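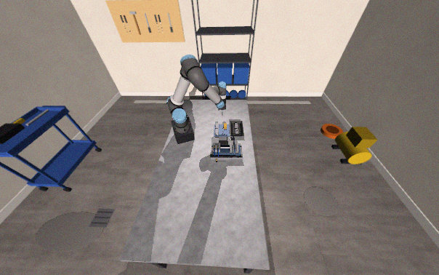 Tulmont Riding Club
Minutes of the meeting held 12/6/25

Present: Gerardo Marras (chair), Benedetta Rizzi (minutes), Amedeo Ferraro, Thomas Ferri.
Apologies: Raffaele Rinaldi, whose mare had other plans.

1. Last minutes
Agreed, once Amedeo's remarks on the muck heap had been shortened.

2. October show
Entries stand at 118, the fancy dress class taking more of them than the dressage. Thomas asked if this told us something. The chair moved on.

3. Arena surface
Quote received for 718 pounds to top up the sand at the gate end. Benedetta noted that the sand from the gate end is mostly in the car park and could be had for nothing. Thomas to bring a shovel. Quote left open.

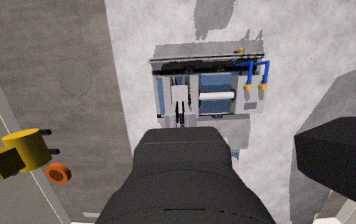 Minutes, page 2

4. School ponies
Gelus is sound again and has bitten the farrier. Čierny has lost some 20 kilos on the new hay ration and blames everyone. Nudeo to be kept out of the tack room. Amedeo will mend the latch, as minuted in each of the last three meetings.

5. Jumps
12 poles need painting. A long talk on the shade of blue followed. Carried over.

6. Any other business
Whoever has the club's good wheelbarrow is asked to return it. Gerardo said he would look in his barn.

Meeting closed when the biscuits ran out.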